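Search this site Go

Thibodeau steel storage bin, large — long-term review

I bought two of these in November to replace the plastic crates we had been using for offcuts and returned parts. The plastic ones had gone brittle at the corners and one split while it was being carried. I wanted something that would last, and I was willing to pay more for it.

The Thibodeau large bin costs £52 from Lukico, with delivery on top unless you order more than one. Mestach sell what looks like the same bin under their own label for slightly more. I rang both before ordering. Lukico answered the phone and knew the inside measurements, so they got the order.

The bins came nested one inside the other with a sheet of cardboard between them. Getting them apart took two people and a bit of swearing. There was a small scuff on the rim of the inner one, not worth sending back for. No assembly is needed and there are no instructions, only a sticker giving the load limit as 40 kg. The sticker leaves glue behind when you peel it off. White spirit shifted it.

The metal is a decent thickness. I leaned on one of the long sides with my full weight and it flexed a little and came back. The rim is rolled over, so you can put a hand on it without gloves, although one corner on mine had a burr that I took off with a file. I would check all four corners before letting anyone else near it.
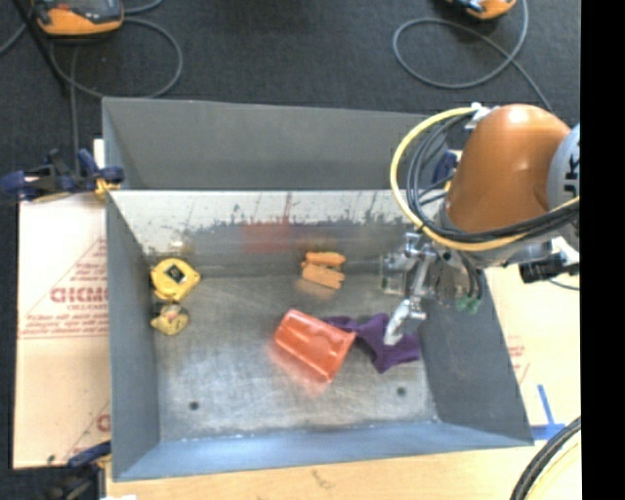
Noise is the main complaint. Drop a handful of bolts into an empty one and everybody in the building hears it. I tried a piece of old carpet in the bottom, and that worked until it filled up with swarf and had to be thrown out. A rubber mat from Florkik was better. It comes in one size and I trimmed it with a Stanley knife, which took five minutes. The mat lifts out and can be hosed down.

Weight is the other thing. The bin is awkward to carry even with nothing in it, and there are no handles. Dwight Kowalchuk, who shares the unit with me, bolted a pair of gate handles to his and says it is much improved. I have left mine alone, as I didn't want to drill through the finish. If you need to move the contents every day I would look at something smaller, or put it on a dolly.

The finish has held up well. There are scratches on the inside, as you would expect, but no rust so far, and one of the two spent most of the winter next to a door that doesn't shut properly. Cleaning is easy apart from the corners, where dust packs in and needs a stiff brush.

A lid is sold separately. I bought one and don't use it. It sits on top with no catch and slides off if you knock it.

Good points: solid, easy to clean, tidy rim, nests for storage.
Bad points: loud, no handles, lid is poor value, check for burrs.

I would buy the bin again but not the lid. Four out of five.

200 shares 3 comments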